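# The Blanket Years

Domenica Zürcher learned to weave on a loom that took up half her parents' garage in Imville, and she still talks about it the way other people talk about their first car. It had 32 inches of weaving width, a cracked treadle and a smell of sheep that never left. She loved it! She was ten when she started and she's been making striped blankets ever since.

Striped cloth is having a wonderful run at the moment, and it's easy to see why once you've spent a morning in her studio at Kirnitley. Stripes are the first thing most weavers learn, and plenty of them never want to do anything else. You wind your colours onto the warp, you throw a plain weft across, and the whole design is there from the first centimetre. All the decisions are made before you sit down (which is also when all the mistakes are made, she says, laughing).

Her warps run to 605 threads for a cot blanket and well past 2,000 for a big double. Every one of them gets threaded by hand, usually with the radio on and a pot of tea going cold beside her.

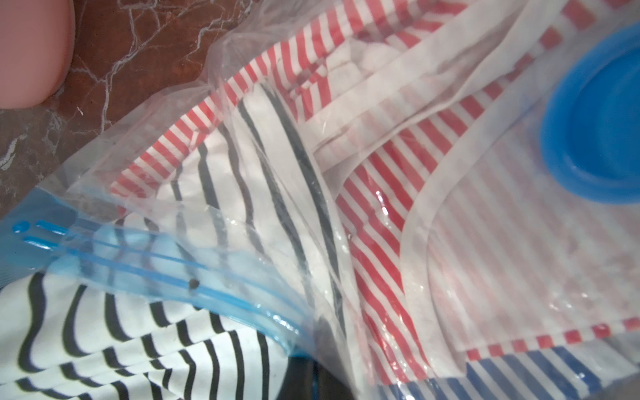

The old mill blankets are what got her hooked. The Frei mill, down by the river, turned out checks and stripes for decades, and half the district grew up under them. When it shut, the sample books went to the local hall, where Domenica found them one wet February and sat turning pages until someone came to lock up. Grey with mustard, navy with a skinny line of pink, a brown and cream that sounds dreary and looks marvellous. She has rewoven 10 of them so far, matching the yarn by eye in daylight.

"You get to know the person who chose the colours," she says. "There's one designer in there who couldn't leave green alone. I'd have liked her."

Red and white is the combination she's asked for most, and the one she finds hardest. Get the widths even and it looks like an awning. Make the white a touch wider and it softens into something you'd happily leave on the end of a bed all year.

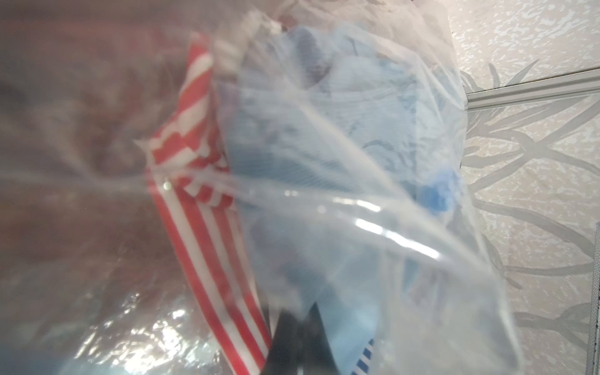

*Red and white stripes, folded over under clear plastic.*

Her newest range, Skeltora, goes the other way, with long fades of colour and barely a hard edge in it. She was nervous about showing it to customers who come to her for the crisp old patterns, but the first batch went quickly and there's a second on the loom now, all smoky blues with one thread of orange down the left side.

She also teaches beginners out of the studio, four at a time, on small table looms. They start with a scarf and two colours. By mid-afternoon the talk has usually stopped and all you can hear is beaters knocking, and at least one student is asking how much room a proper floor loom needs.

Half a garage, Domenica tells them, and somewhere else to park.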